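Print this page | E-mail this page

Ticket 1541: Arm stops with wrist fault during pick from front bin, cell 3
Opened by: Lautaro Espinoza. Assigned to: Delwyn Bolger. Priority: high (safety question open)
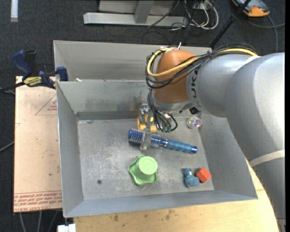
1. What happened

Opened 19/12/2022, first shift.

The arm in cell 3 stopped in the middle of a lift from the front bin. The controller showed fault 199, "wrist position disagreement". The brake came on and the arm held its position over the bin with the part still between the fingers. No person was inside the marked area when it stopped.

I did the reset from the panel, and the arm accepted it. On the next pick it made a small jump to the side, maybe the width of a finger, and then stopped again with the same code. For this jump I choose priority high. A stop is only lost time, but a movement that I did not command is another matter, and my hand is often near that bin when I put the objects back.

The cell was running the mixed objects list, picking from the front bin. The program was the normal one from Pelgate, no changes by me.

2. What I checked before writing

- Emergency stop: works from both buttons. I tested it three times with the arm moving slowly.
- Air pressure: not important here, the gripper in this cell is electric.
- Bin clamp: tight. I pushed the bin with my hand and it did not move.
- Cables on top of the arm: all connectors seated. The yellow cable has a big loop in front of the orange-brown joint cover. I do not see damage on the outside of it, but I did not open the sleeve.
- Small wires to the gripper: the green connectors are hanging low. I did not touch them.
- Log files: copied to the shared folder under the ticket number.

I repeated the same pick with no object in the bin place, only the movement. It did not fault. With the hairbrush it faults nearly every time. With the small light objects it faults sometimes. So my first idea was weight, but the hairbrush is not heavy, so I am not convinced by my own idea.

3. Reply from Delwyn Bolger

Thanks Lautaro, good notes. Please leave the cell locked out until we have talked. Do not reset it again to "see if it comes back". The jump is what worries me as well.

Fault 199 means the motor side and the output side of the wrist joint report different angles. There are three usual reasons: a slipping coupling, a bad encoder, or a bad signal between the encoder and the controller. The first two normally do not care what is in the gripper. The third one can care, if the wrist turns to a different angle for long objects and pulls on a cable.

Questions:
a) For the hairbrush, does the wrist turn further than for the others?
b) Was any cable work done in the last weeks?
c) In the log, is there a message 1017 just before the 199?

4. Answer from Lautaro Espinoza

a) Yes. The program wants to close the fingers across the brush and not along it, so the wrist turns almost to its limit. For the small objects it depends how they are lying.

b) Yes. Vicente Gallardo changed the yellow cable on Thursday evening. The old one had a worn place. He says the new one is from Flollex and has the same part number, but it felt stiffer to him when he was putting it in. He used the same tie points as before.

c) Yes, 1017 is there each time, less than one second before. I did not know this number was of interest, it is shown in gray in the list and I passed over it. Sorry for that.

5. Comment from Delwyn Bolger

No need to be sorry, the gray color is a bad choice and I have told Workau so before. 1017 is "encoder frame lost". When too many frames are lost the controller guesses the angle for a short moment, then compares, and then stops. I think the guess is your jump. The arm believed it was in a slightly wrong place and corrected itself.

So please, with the power off and the lock on:
- Turn the wrist by hand to the angle of the hairbrush pick. You need the brake release key, Hortensia has it. Two persons for this, one holds the arm.
- Look at the yellow cable while you turn. I want to know if the loop becomes tight, and where.
- Measure the shield from end to end while the other person moves the wrist slowly.

6. Test result, Lautaro Espinoza with Hortensia Iturra

We did the test after lunch. Hortensia held the arm and I turned.

The loop does not become tight. There is enough length. But near the limit the cable is pressing against the edge of the joint cover, and it pushes itself back toward the connector. When it pushes, the connector body leans a little. At this point the meter showed the shield opening and closing. I moved the wrist back and the reading was normal again. We repeated it and it was the same each time.

Then I held the connector straight with two fingers and Hortensia moved the wrist (we changed places). The reading stayed good during the whole turn.

I also removed one zip tie close to the cover, to see if the cable finds a softer way. It was better but not solved.

Question from me: is it permitted to run with the tie removed, only for small objects, until we have a new cable? The team of Hipólito Cisternas is waiting for the picks.

7. Reply from Delwyn Bolger

No. I understand they are waiting, but a cell that can make an uncommanded move stays off, also for small objects. You wrote yourself that it faults sometimes with those. I will call Hipólito and explain, so you do not have to.

Two things to do:

First, the cable. Please read me the full text on the jacket, not only the part number on the bag. There is a fixed-installation type and a flexing type and the numbers are the same except for the last letter.

Second, the connector needs a strain relief. The old soft cable was forgiving and we got away without it. I will send a bracket drawing, Iturra can cut it from the sheet they have in stock.

8. Update, Lautaro Espinoza

The jacket text ends with the letter for fixed installation. Vicente checked the bag and there the last letter is missing, the label was printed too long for the space. He ordered the flexing type by phone and read the number back to them with the letter. We have one more cable from the same delivery on the shelf. I put red tape on it and wrote "do not use on arm".

The bracket came from Iturra the next morning. One hole was too narrow and I opened it with a file.

9. Repair and return to work

- New flexing cable installed by Vicente. The loop is in the same position as before, with one tie more behind the cover, and this tie is not pulled hard.
- Bracket mounted at the connector, two screws, thread lock used.
- Shield measured while turning from limit to limit: steady.
- Wrist reference set again with the pin, as the manual asks after each encoder cable change. I asked Vicente if it was done on Thursday and he says yes.
- Slow run, guard area empty: no 1017, no 199.
- Full speed run with the hairbrush only, one hour: no 1017, no 199.
- Full speed run with the mixed list until end of shift: no faults. The log is in the folder.

Lock removed by me, Hortensia present. Hipólito was informed.

10. Still open

The controller should stop on the first 1017 and not guess. Delwyn has asked Workau if this is a setting. Until there is an answer, please do not put your hand in the bin when the arm is powered, also when it is standing still. I changed the sheet on the cell door to say so.

The other cells have to be checked for the same cable letter. Vicente has cell 1 and 2, I take the rest.

Status: repaired, kept open for the Workau answer.

Print this page | E-mail this page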